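Sorting parts with a wrist camera, part two

20 September 2019

In June I wrote that our grasp predictor was doing fine on blocks and badly on anything with a wire attached. I've spent the summer on the second half of that sentence and finally have a number I trust.

The method is simple. We take one picture from the wrist camera, the network scores a set of candidate grasps, and the arm tries the best one. Every attempt gets logged with a yes or no from the finger position after closing. The earlier version trained on all the attempts equally. The new one, which we call Besance, gives more weight to attempts where the network was confident and wrong. Training takes some 2 hours longer and nothing changes on the robot side. 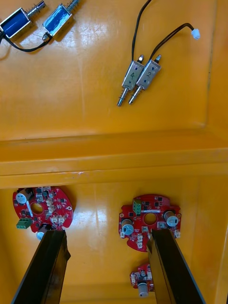

For the test I used solenoids and round circuit boards, with the yellow tray. We ran 1000 attempts and 818 of them ended with a part held. The old weighting, on the same parts, got a bit under two thirds. I didn't move the lights between runs, so glare should be the same for both.

Most of the remaining failures are boards. The fingers come down on a capacitor or a terminal block instead of the board's edge, and the part tips. Solenoids are mostly fine now, except when the fingers close on a lead. The network still likes leads more than it should.

I also tried cutting the training set down to 800 attempts to see how little we could get away with. That was too little. It went back to grabbing wires almost at once.

Next is the same test on the second arm in Menton, which has different fingers. The code is in the Tarotico repository under the grasp folder, and the logs will go up once I've fixed the file names.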